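Brirkora Support
Ticket 924: Saludo two-arm cell, shelf task pack, simulation
Opened 2/9/23
Product: Saludo evaluation licence, simulation only
Site: Bimuvholm
Status: Open, waiting on vendor
Priority: Normal

Reported fault

We are reviewing the Saludo task pack before deciding whether to buy the full licence. The shelf task loads and both arms reach their start pose. When the grasp routine is called near the lettered positions, the planner returns "contact not resolved" and the arm holds. It does not retry. The fault came up in 9 runs out of 15 with default settings. The log gives no joint limit or collision warning.

Wrist view export attached.

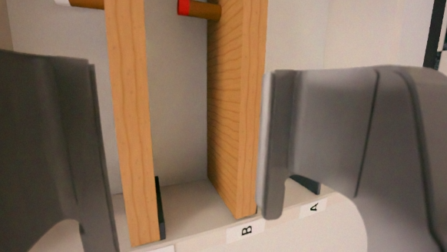 Wrist view, gripper at positions A and B

Steps already tried

Restarted the simulator and cleared the scene cache. No change.
Reinstalled the task pack from the Clarnham mirror. No change.
Lowered the closing speed of the jaws to the minimum in the settings panel. Same error, later in the run.
Swapped left and right arm roles in the config file. The error follows the role and does not stay with the arm.

The last result makes us doubt that the arm model is at fault. We suspect the contact patch on the fingers, or the friction value given to the wood parts. The manual lists a friction setting for the gripper pads but none for the wood, and the settings panel has no field for it either.
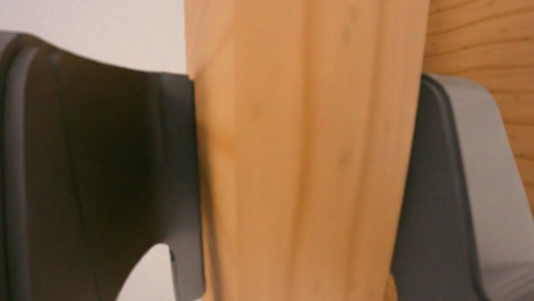 Posted by Ada Russo, Bimuvholm
Reply 2 on ticket 924

Support asked for a close view with a wooden part between the fingers. Attached. Please check the shape of the part as well as the pads. Its sides are not parallel at this height, so flat jaws may be meeting it on an edge. If the solver expects two parallel faces, that could explain the message.

I also changed the contact tolerance as advised. At the looser value the error stops, but the part creeps in the jaws during the lift. At the tighter value the error is back. We would not accept the looser value for our own work.

Support then asked for the general layout, in case the base had been placed wrongly. We have not moved the base from the default. 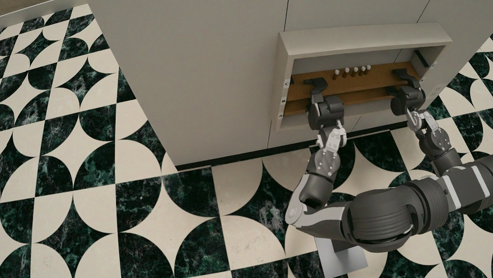

Overview, both arms at the shelf unit, default base position

Vendor response, summary

The base position was confirmed as correct. Support could repeat the fault on build 7 and could not repeat it on the build before. They believe the change is in the contact solver and have passed it to the developers. A fix is planned for October. Until then they suggest rolling back the solver and keeping the rest of the pack as it is.

Rollback test

Done on one machine. The grasp error did not appear. Loading takes longer and the label overlay has to be switched on by hand after each reset. Both are tolerable for an evaluation.

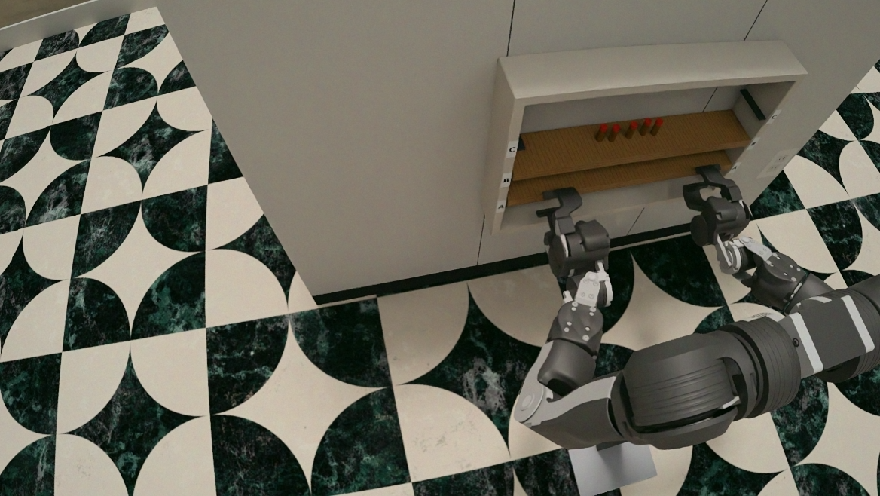 One further point for the developers. After a reset the run counter carries on from the old value, so the report mixes results from before and after the rollback. We now delete the report file by hand between sessions. A reset option for the counter would be enough.

Still needed from Brirkora:

Written confirmation that the evaluation period will be extended to cover the fix.
The friction value used for the wood parts, or a way to set it.
A note in the manual on which part shapes the grasp routine accepts.

Ticket to stay open until the new build has been tested at our end. Contact for testing is Ada Russo.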